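Trarnthorpe Opens Orders for Dolto Tabletop Arm Kit and Ko Wrist Camera

Kit ships as printed parts, servos and a controller; camera mount and recording software are included in the base configuration

URNELTON — Trarnthorpe today opened orders for Dolto, a tabletop robot arm kit for teaching labs, small research groups and home workshops. The kit contains the printed structural parts, servo motors, controller board, power supply, cabling and fasteners needed to build one arm with a two-jaw gripper. The Ko wrist camera module, previously listed as a separate accessory, is now part of the base configuration.

Dolto is intended for light handling work on a desk or bench: picking up small objects, placing them in containers, sorting and simple sequencing. It is not rated for industrial use and should not be run within reach of young children without supervision.

Mechanical

The arm has a reach of 683 millimeters, measured from the center of the base to the closed tips of the jaws. All structural parts are supplied printed. Customers with their own printer may order the kit without them and print from the files, which are included with every order and may be modified for private or classroom use.

Joints are driven by serial bus servos on a single daisy-chained line. Each servo is numbered at the factory, and the number is marked on the bag and in the assembly guide. Horns are supplied with their screws already sorted by joint. Trarnthorpe recommends that the elbow be left loose until the wrist has been centered — builders of the earlier pilot kits who tightened the elbow first often had to take it apart again.

The jaws are replaceable and attach with 2 screws each. Spare jaws are sold in pairs.

Ko camera module

Ko is a bare board camera with a small fixed lens. It sits in an angled mount beside the gripper and moves with the wrist, so the view of the jaws stays the same wherever the arm is pointed. The cable is 700 millimeters long and runs back to the host computer. It should be given a slack loop at the wrist before it is tied down. A cable that is pulled tight will limit wrist rotation and may work its connector free.

Focus is set by turning the lens in its thread. It is left slightly loose on delivery and should be set by the user for the distance at which most of the work will be done. Objects held very close to the lens will remain soft at any setting that keeps the tabletop sharp. Exposure is automatic by default and can be locked in software, a setting recommended for pale work surfaces and for white printed jaws.

Software

The kit is supported by a desktop application for calibration, manual control and recording. Calibration moves each joint to its limits in turn and stores the result on the controller. In manual mode the arm is driven from a keyboard, a game controller or a second Dolto arm used as a leader. Recording stores joint positions and camera images together with a shared clock, and recordings can be played back on the arm or exported for use in training control policies.

The application comes with 10 starter tasks. Each is a short written setup plus a template for recording, and uses items commonly found in an office. Tasks can be edited or replaced. One of the starter tasks covers pens, markers and a mug.

Handling a pen, and a marker at the mouth of a mug

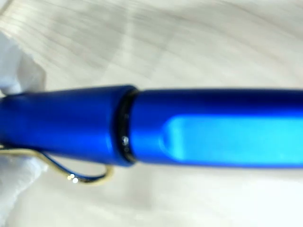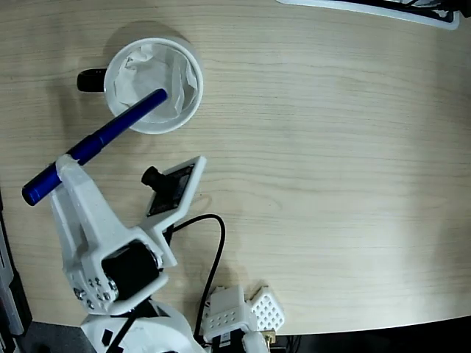 Configurations and availability

Dolto is offered in two configurations. The single kit contains one arm with the Ko module. The pair kit adds a leader arm with a hand grip in place of the gripper, and does not include a second camera. Owners of pilot kits can order Ko separately; the mount fits the existing wrist plate, but the older controller needs a firmware update before recording will start.

Orders are accepted through the Trarnthorpe web store and by purchase order for schools. First shipments leave the Urnelton workshop in September, in the order in which payment is received. Kits without printed parts are packed separately and may ship earlier.

Support

The assembly guide, print files and wiring diagram can be downloaded before purchase. Servos, jaws, cables and the Ko module are all stocked as single spares — no minimum quantity applies. Questions about school pricing or replacement parts should be sent through the contact form on the Trarnthorpe website.

About Trarnthorpe

Trarnthorpe designs and packs small robot kits at its workshop in Urnelton. Its products are sold to schools, university labs and individual builders.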